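Kids' Corner > How Stuff Works > Shapes All Around Us

Why Are So Many Things Round?

Go on a circle hunt in your kitchen! Soup cans, cups, jars, the paper towel roll, the pipe under the sink. Once you start looking, you'll find cylinders everywhere. A cylinder is a shape with a circle at each end and one long curved side wrapped around the middle. Why do people love making things in this shape so much?

One big reason is strength. Imagine pushing hard on the corner of a cardboard box. It crumples, right? Corners and flat sides are where boxes bend first. A cylinder has no corners going up its side, so when something pushes down on it, the push gets shared all the way around the wall. Grain silos, water towers and the columns on old buildings all use this trick.

Add a dome on top and things get even better! A dome is like an arch that goes in every direction. Push down on the top and the force slides out along the curve and down the sides. Rain runs off it too, and snow has a harder time piling up.

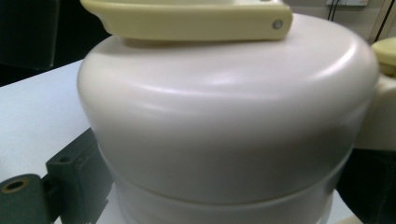

Round shapes also save material. Say you have a strip of paper 12 inches long and you want to make the roomiest fence you can for a toy cow. Bend it into a square and the cow gets 9 square inches of grass. Bend it into a circle and she gets more than 11! Same paper, bigger field - lucky cow.

Now try this one yourself. You need three sheets of paper, some tape and a stack of thin books.

Fold the first sheet into a triangle tube and tape it. Fold the second into a square tube. Roll the third into a cylinder. Make them all the same height, stand them up, and lay books on top of each one, a book at a time. Keep going until it squashes!

Which tube held the most? When Uyên Vi tried it with her class in Drostport, the cylinder won every single round, and one very neat roll held 12 books before it went down with a fantastic crash. Make sure your toes are out of the way!

Word to know: circumference (sir-KUM-fer-ence) - the distance all the way around a circle.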